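About Torkwood
Filed under: Company / Who We Are / Manipulation Software

Torkwood writes the software that sits between a robot's cameras and its motors. We like hard objects, and by hard we mean soft ones: bags, pouches, sleeves, cloth, anything that changes shape the moment you pick it up.

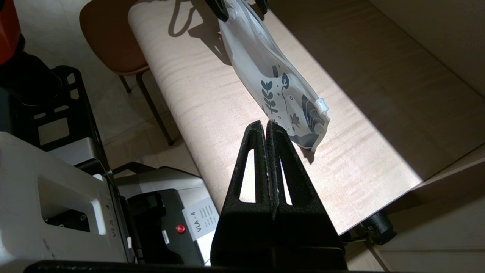

Do you build your own robots?

We buy the arms and grippers and write everything that runs on them, from the code that reads the cameras to the loop that tells each joint where to go next. When a customer already has arms on the floor, we start with those.

How we got going

Jinfeng Qin and Ulla Väisänen met while working on the same packing line project, one on the vision side and the other on motion. The two halves of that system talked to each other through a single text file that was rewritten every time a part came down the belt. It worked, mostly, and it drove both of them up the wall. They kept asking why seeing and moving had to be two separate programs with a wall in between, and that question turned into a company with two desks and one borrowed workbench.

We've grown since then, but the question hasn't changed much! A lot of what we do still comes down to letting the camera side and the motion side share what they know, as early as possible and as often as possible.

What we work on

Our main product is Koltlow, a controller for two-arm work. Getting one arm to move well is a pretty well understood job these days. Getting two arms to handle one floppy object is much messier, and to us a lot more fun. Say one hand is holding a pouch by the top and the other is supposed to come up and take it from below. The pouch swings. The bottom corner is never quite where it was when the plan was made. Koltlow keeps updating both arms' paths while they move, so the second hand can wait a moment, shift sideways or back off and come in again from a better angle.

Koltlow runs its planning loop 30 times a second, and the low-level joint control runs separately underneath it. We spent a long time on the handoff between those two layers, and Peiyu Yin rewrote it from scratch last December after a timing bug that only showed up when both grippers closed on the same tick. (Ask Peiyu about it if you have an hour. There are diagrams.)

Then there's Tomden, our perception package. Clear and frosted plastic is a real headache for depth cameras, which tend to see straight through it or report a hole in the table. Tomden combines the fixed camera views with the close-up views from the wrists and keeps a running guess of where the edges are, along with how sure it is about each one. The planner gets both. If Tomden isn't sure, the arm slows down.

Shadows get their own test set, by the way. Xinyi Lu started collecting awkward lighting cases as a side project, and it now has 2000 short clips in it - strong sun on a pale table, an overhead lamp behind the arm, a printed pattern that looks like a crease. Every new version of Tomden has to get through the whole set before anyone is allowed to call it a release.

The tool our customers mention most is the one we wrote for ourselves. Esposito is a replay viewer. It records every camera, joint reading and planner decision from a run, lines them up in time and lets you scrub back and forth until you find the spot where things went wrong. You can pause on a missed grasp, change a setting and see what the planner would have picked instead. Rongrong Lu built the first version over a long weekend and has been taking feature requests ever since.

How we work with people

Projects usually start with a box of your stuff. Send us the items your line handles, including the bent ones and the ones with the label on crooked, and we'll put them on our table and try things. We ask for 100 pieces if you can spare them. After that we write up what we learned, with the recordings attached, so your own engineers can look at the failures as well as the good runs. Sometimes the write-up says a simple suction cup would do the job better than two arms, and then we say so and send your box back.

Everybody here spends time at the bench, whatever their job title. New people get paired with someone for their first month and fix a small bug in Esposito before touching anything that moves. We review each other's code every day, we argue about coordinate conventions more than is healthy, and we get very excited when a bag that has been giving us trouble finally lands where it should.

If you have something soft, slippery or see-through that your robots can't handle, we'd love to have a look at it. Write to us through the contact form and tell us what it is, how big it is and where it has to end up.

Recent posts
Koltlow release notes, October 2022
Why our planner is allowed to change its mind
Wrist cameras and frosted plastic: what we tried first
Reading a replay in Esposito, part 2
Working with us: open roles in perception and control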